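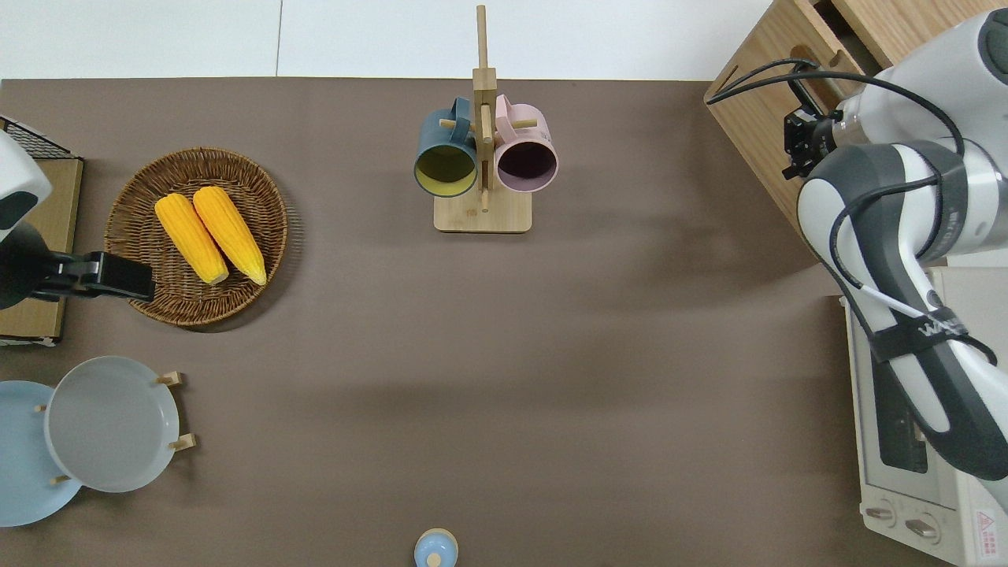 Lalit Tomar has spent most of his working life on one question: how long a cut or picked vegetable keeps its sugar. He runs the test kitchen at Wevska, which writes storage and cooking instructions for growers. Corn is his usual starting point. Two husked yellow cobs on a round wicker tray look much the same on day one and day three, he says, and the tongue is the better instrument. "Starch conversion begins at picking. Cold slows it. It does not stop it."

His standard method is plain. The cobs go into boiling water, unsalted, for 7 minutes. Salt and fat are added at the table. "Salted water changes the taste very little at that time," Tomar says. "I leave it out so that one batch can be compared with the next."

He began keeping batch notes in June of his first year at the firm. The file now holds 1611 entries, most of them on corn, peas and green beans. Peas, he notes, lose sweetness nearly as fast — and are forgiven for it more often.

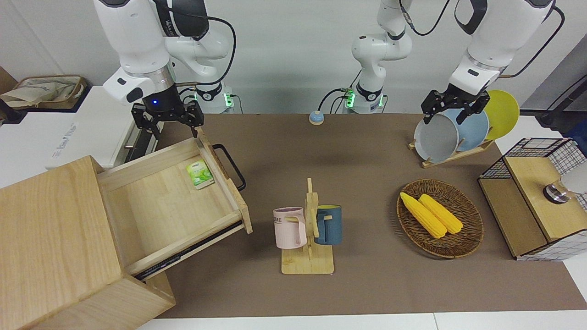 Freezing at home

Tomar blanches kernels on the cob, cools them in ice water and cuts them afterward. He freezes them flat on a sheet for 20 minutes before bagging. "Flat first, then the bag. Otherwise you get a brick, and you thaw more than you need."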